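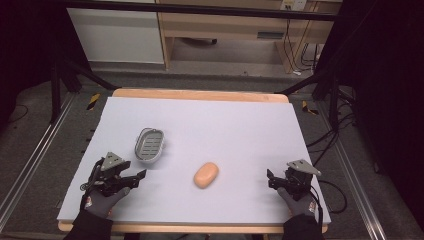

Padmavathi Kamath has been making soap since 2000, and she would sooner talk about what it sits on. Most complaints that reach her have nothing to do with the recipe. "People tell me the bar went to mush in a week," she says. "I ask what they keep it on, and it's a saucer." A dish with a slotted, ribbed insert, like the grey plastic one on the white board, is the type she recommends to anyone who asks. It doesn't need to be handsome. It needs a rim to stop the bar sliding off and a gap underneath for the water.

She started out in her mother's kitchen in Clumby and moved to the unit at Herker when the orders got too big for the oven shelf. There are 61 recipes in her book, though she only makes a handful of them regularly. The rest were tried once or twice and given up. A carrot one went brown. A seaweed one sold well to people who then didn't buy it again.

I asked why so many of her bars are oval when square ones must be easier to cut and pack. "They are easier," she says. "A square bar has corners, and corners dig in when it's new. My older customers like something that fits the palm. I lose a bit on every block when I trim it, but the trimmings go back in the pot."

Her business partner, Anil Kaimal, looks after the dishes. He used to buy in ceramic ones from Rao, which he still thinks were the best looking, but too many came back chipped. He now sells mostly plastic. "You can drop it in the bath," he says. "You can put it in the washing-up bowl. I've had the same one at home for years and all I do is tip the insert out on a Sunday and give it a scrub." 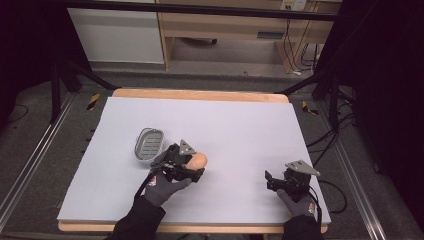

Issue 40, page 2

Both of them have views on how a bar should be handled. Kamath likes it to go back flat and in the middle of the dish, and turned over each time so that both faces wear evenly. Kaimal doesn't bother turning his. An egg-shaped bar, he says, will end up on its fatter side whatever you do.

They agree that a new bar should be left out of its wrapper for a while before it is used. Kamath puts hers in the airing cupboard between the towels. "It gets harder and it lasts longer. My mother did it with shop soap, and it works just as well with that."

What about colour? The peachy orange shades are her favourites and always have been, but she makes fewer of them than she did. Customers have been asking for plain white, and for no scent at all. She doesn't mind. The unscented bars are quicker to make and she can leave the windows shut in winter.

The next job is a smaller bar for guest bathrooms, which she has been putting off because it needs new moulds. Kaimal wants a smaller dish to go with it. He has asked Firkix for a price and is waiting to hear back.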